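**How to divide the time between sections in an admission test? (reading is my weak part)**

posted by Bianka Csizmadia, December 2020

Hello everybody. I am preparing for the Trostden test, which I will take for admission to a master program in management. English is my third language, so please excuse the mistakes.

My situation is this. In the quantitative section I am comfortable and I finish with several minutes left. In the logic section I am average. In the reading section I always run out of time, and the last passage I do not even open. My mock scores moved between 523 and 700 in the autumn, and the difference came almost completely from reading. The school I want does not publish a minimum for each section, but I was told at their open day that a very low section can close the door even if the total is good.

I study at my desk in the evening, after work, when it is quiet. 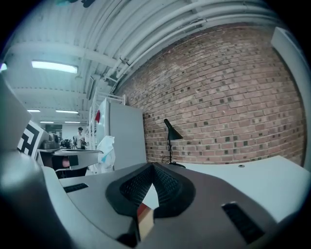
*The desk with the lamp, by the brick wall.*

My doubts are the following:

- Should I read the passage first, or the questions first?
- Is it better to give up one passage completely and do the others with care?
- I have the Sorance book and the Hullby mock tests. Are they enough, or do I need a course?

I can study 30 hours more before the test. I can retake it one time, but I would prefer to not pay again. Thank you in advance for any advice.

---

**mirela_t**

Hi Bianka, I had the same problem and I took the test in September, so my memory is still fresh.

First, the order of reading. I tried both ways for two weeks each. With questions first, I was looking for words from the questions and I lost the argument of the author. With passage first, I was slower at the beginning but I answered with less returning to the text. For me passage first was better. For my study partner it was the opposite, so please test it on yourself with passages of the same level. Do not change the method in the last week.

Second, giving up a passage. I would say yes, but choose which one. Take a short look at the first lines of all passages and leave for the end the one with the most abstract subject. In my case it was always philosophy. Many people leave the last one only because it is the last, and sometimes it is the easiest of the section.

In the Trostden test there is no penalty for a wrong answer, so mark something in every question before the time is finished. Keep the final minute for this.

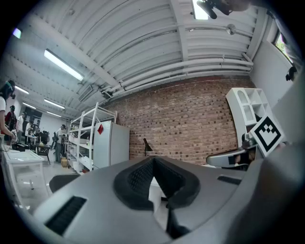
Third, the practice. A full mock every day is not useful when you are tired from work. I did one full mock each weekend, and on the other days only one section with the clock. After each section I wrote in a notebook why the answer was wrong: I did not know the word, I did not understand the sentence, or I was in a hurry. After some time I saw that most of my errors were from hurry in the first passage, because I was nervous. So I began to give the first passage two more minutes, and I took them from logic. Maybe your notebook will show a different thing, but without it you are only guessing.

The Sorance book is good for quantitative and weak for reading. The Hullby passages are closer to the real level.

---

**pencil_and_eraser**

learn vocabulary. I did 2000 words with cards and my reading went up. the course is a waste of money in my opinion

---

**Jonas K.**

I agree with mirela_t in most things. I would add that you can move your strong section also. If you finish quantitative with minutes left, do not sit and check the easy ones. Use this time on the two or three hard ones you skipped, it gives more points than checking. 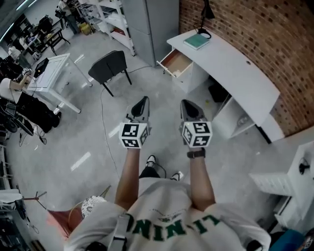 *White T-shirt, green letters.*

About vocabulary I do not fully agree with the answer above. Word cards help if your notebook says that unknown words are the problem. For me the problem was long sentences, and cards did nothing for that. I read one long article from a newspaper each morning and said the main point in one sentence, loudly, before I went to work.

For the course, I took the weekend one from Baldursdóttir. The teacher was good in logic, and for reading she only gave us more passages with a clock, so you can do this at home. If you take any course, ask before if they correct your mocks one by one with you.

Also sleep well before the test. I did not, and I read the first passage three times.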